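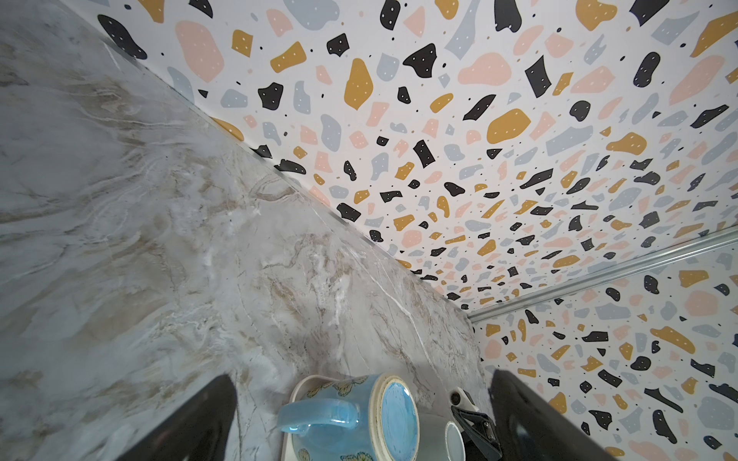 Pale blue mug on its side, between the fingers.

Okay, mug thread, as promised to the three of you who asked. I've been on the automation side of the café at Plorkora for 10 months now and I still get a kick out of watching a gripper line up on a cup.

Background for the new followers: we run the staff café and a hire-ware service out of Kallilville. On a big week 2,000 cups come back to us, and every one used to be set on a tray by hand.

Mugs are a brilliant problem, eh. Handles point everywhere, glazes are shiny, some have lids, and one lying on its side is a totally different grab from one standing up. The wrist view is my favourite for exactly that reason, you see the handle the way the gripper has to deal with it.
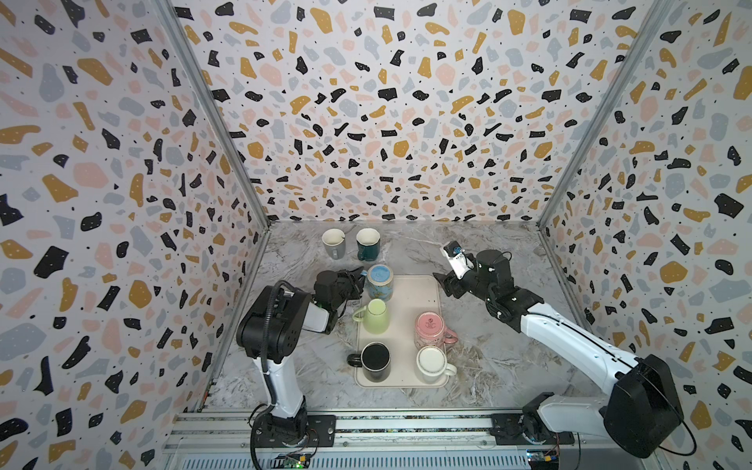 Two arms, one tray, five mugs on it and two more at the back left.

Look at the mix in there! Pink with a lid, black with a white rim, the white one with the blue printed lid that the left arm is reaching toward. We never wanted matching cups. People bring their favourites and I'd be sad to lose that.

The part I really want to talk about is the crew. Buppha Khunthong did tray sorting for years and has the sore wrists to prove it. These days she spends her mornings teaching the cell and deciding what counts as a good grasp. She's picky. It's great.

It has changed the rhythm of the place too. Used to be you'd chat over the trays, and a couple of people miss that (fair!). So we shifted the morning break 20 minutes later and everyone takes it together, which was Soledad Lagos's idea.

Hours haven't been cut. That was agreed before a single bolt went in, and the pay step for running the cell is in writing. If your workplace is looking at this stuff, get that bit sorted first.

Still slow, mind you. Buppha can beat it on a full tray without putting her coffee down. Next on the list is lids, then the stacking racks from Kamard, which arrive in March if the freight behaves.

Ask me anything about handles!!

Filed under: Work & Robots, Café Life

Contact | © Plorkora | Back to top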